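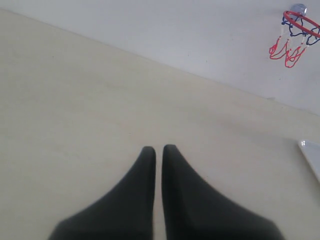

Linnea Westerberg asked at the morning review whether the operator should pause above the hoop before letting go, or release in one continuous motion. Her concern was that a policy trained on long pauses will learn to wait and may never open the fingers.

Notebook entry, July 22, 2022
Heltham workshop, ball-and-hoop task, remote control

The question was discussed with Holger Berge and the following was agreed. The operator may slow down on approach but is not to stop for longer than 2 seconds. Any demonstration with a longer stop is to be kept, marked "hesitation," and left out of the first training set. Jacobus Visser will add the mark to the Plonport log form.

Procedure for each demonstration: begin with the fingers open and clear of the ball, grasp, lift, approach the hoop from above, release, withdraw. The ball should be held high enough that the fingers do not catch the net on the way out. 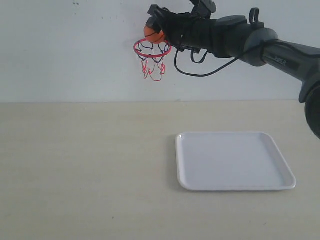
The approach height remains the part on which operators differ most. Noemi Begay prefers to bring the ball in close to the rim and open the fingers there. Lovisa Eklund releases from higher up and accepts more misses. Both styles are permitted for now, provided that the operator's initials are entered with every demonstration so that the two sets can be compared.

Demonstration 934 is to be excluded. The remote link dropped during the lift and the recorded commands do not match the joint positions.

Open items:
Check the delay on the hand controller before the next session.
Repeat 10 demonstrations with the ball starting farther from the hoop.
Ask Holger whether misses should be stored in the same folder as successful releases.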